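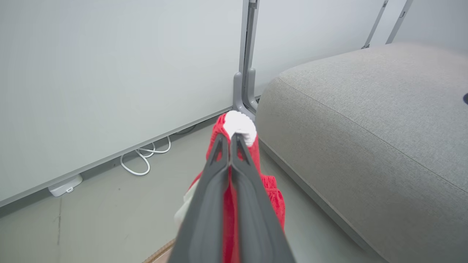 ## About Stuso

We're a small costume and clothing hire place, started by Joyce Barasa with 21 outfits and a borrowed rail. Now it's 2,000 pieces. School plays, office parties, parades, whatever you've got.

December is nuts. Red and white everywhere, fluffy trim, all of it needing picked up, sorted and put back. Palesa Van Wyk runs returns. Every piece gets checked over before it goes out agian, seams first, then trim.

Come in and try stuff on, there's a gray sofa for whoever is waiting. Bring the kids. Hire is 6 days, longer if you ask nice.

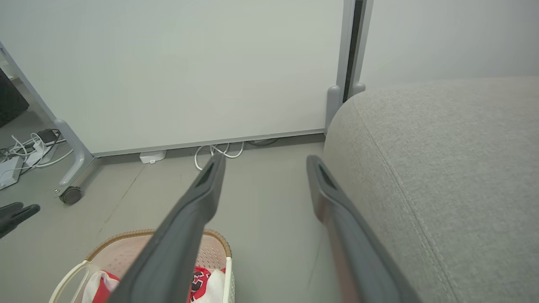 *Returns basket by the sofa, red and white piece of clothing in it.*

Questions, ask for Radomir at the desk. Bookings for groups too, just give us a bit of notice.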